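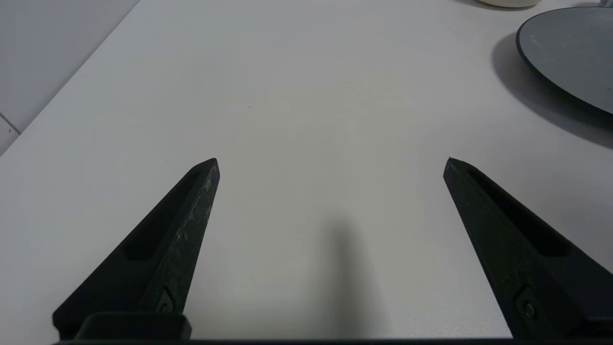

Do the reflective bib numbers survive a trip through the rain? The Brolon stock does, and the plain paper we used last year doesn't.

May, workshop, 7:40 pm

Soaked three of each in the sink and pinned them to an old shirt on the line. The paper ones tore at the pin holes as soon as I tugged. Brolon held at all four corners, and the ink stayed sharp! So that's what we print for the Lalcombe adoption fund run. Very happy with this one.

Ink notes: two passes of black, low heat, let the sheet rest before cutting. One pass looked gray from across the room. The reflective strip goes on last – it bubbles if it goes through the press.

Donation cards next. The Grasitz card has a lovely feel and takes a fold well if you score it first. I want the family stories inside and the pledge slip on the back, with a proper tear line. The Huỳnh grant page needs a larger font, my first proof was hard going even with the desk lamp on.

Still to do: pins (we're short), kids' bibs in the smaller size, a test of the 5K route map on leftover Brolon. If the map folds without cracking I'll be thrilled.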